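Half past six, kettle on, writing this before I forget what I changed.

The planner is finally talking to the new perception node without me restarting one of them every ten minutes, so I'm calling today a good day, even though most of it went on a bug that was my own fault. I'd been blaming Dorkis for it since breakfast. Dorkis is the segmentation side (I named it, I was tired, it has stuck, and the planner is Dirkus, which was meant to be temporary as well) and it has form for merging two things into one blob whenever they overlap. Two cups, one behind the other, and it'll cheerfully hand you a single cup with a very odd waist.

So all morning I was in the mask code, turning the edge threshold up and down, and the masks were fine! They were lovely. What was wrong was the timestamp. Dirkus was asking for the latest object list and getting the one from before the arm had moved, so as soon as it had a bowl in the fingers it still believed that bowl was standing on the felt, and it planned the next move round something that was no longer there. Big silly detour every time. I only spotted it because I had the logs for both nodes open side by side and the numbers didn't match by 300 milliseconds, steady as you like, every single pick.

The fix was to make the planner wait for a list stamped after the gripper closes, and to take whatever is held out of the collision world and stick it onto the hand. I should have done that second part weeks ago. There was a comment in the file from August saying exactly that, in my own words, with three exclamation marks.

Ran it again with the full set of colours out and the green bowl as the first pick.

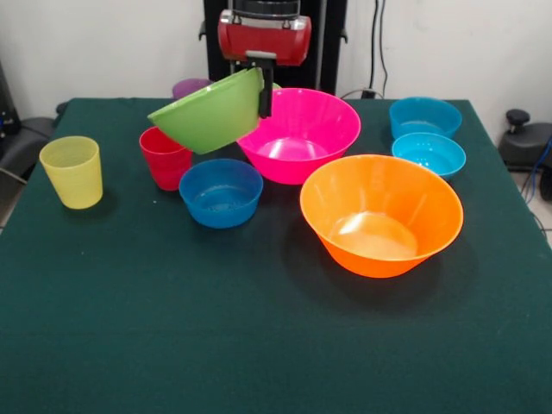 Waraporn Bunnag thought I was only half done, and said that sticking the bowl onto the hand is no good if the planner assumes it hangs level, as a bowl held by the rim tips over and takes up quite a different bit of space. She'd keep the grasp angle from perception and rotate the shape to match, and failing that just wrap the whole lot in a fat sphere and accept that tight spots are off the menu.

She's right, annoyingly. I'd modelled it flat. I tried the fat sphere first, being lazy, and Dirkus went straight into a sulk and said there was no valid path to anywhere near the other bowls. Fair enough, a sphere that size would bump everything. So I did it properly after lunch. The held shape now gets its tilt from the last mask before lift plus the wrist angle, and the clearance is down to 2 centimetres, which I don't love but can live with for plastic.

Then stacking, which is where I really wanted to be by now. The order comes from the size estimate, largest at the bottom, and the size estimate comes from the rim ellipse. On paper that's simple. In practice Dorkis gets the rim right when it can see all of it and makes things up when it can't, and of course once you start nesting, the lower bowls are just rings with something else sitting in them. I've added a memory, so an object keeps the best size it was ever given and a half-hidden view can't overwrite a clear one. It's about as clever as a sticky note. Still, the sort order has stopped flipping halfway through a plan, and that was the thing driving me up the wall.

I also masked out the arm from the overhead view using the joint positions, with a bit of padding. Before that the red parts kept being offered to me as a possible cup (confidence very high, thank you Dorkis). The padding eats into whatever is near the wrist, so the memory has to carry those objects for a few frames. I've set it to hold them for 35 frames and then start doubting. Might be too long. I'd like to plot it. 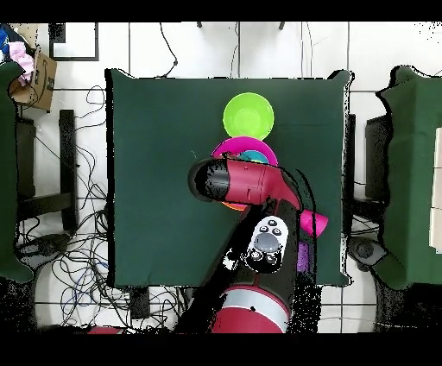
*Waraporn Bunnag, motion planning*

That's her line from the top of the shared notes, pasted in so I know which of the next bits are hers and not mine. Her list: log the planner's idea of the world as well as the camera's, at the same moment, so we can compare them afterwards. Stop planning with 4000 samples when the path is a short straight lift. Put the tilt in the message itself and not in a side file.

All sensible. I did the first one before packing up, the second is a one-line change that I don't trust myself with at this hour, and the third means touching the Strand message format, which everything else reads, so that needs a fresh head and probably a branch.

Other small things. The viewer (still called Zodville, still crashes if you resize it) now draws the held object in outline and the remembered ones faded, and it makes such a difference. I can see at a glance what the planner believes and what it's just hanging on to. Should have built that before I built anything else, really.

Tomorrow: plot the doubt timer, try the nesting order with the small blue ones first in the queue to see if the sort copes, and delete that August comment. Tea's gone cold.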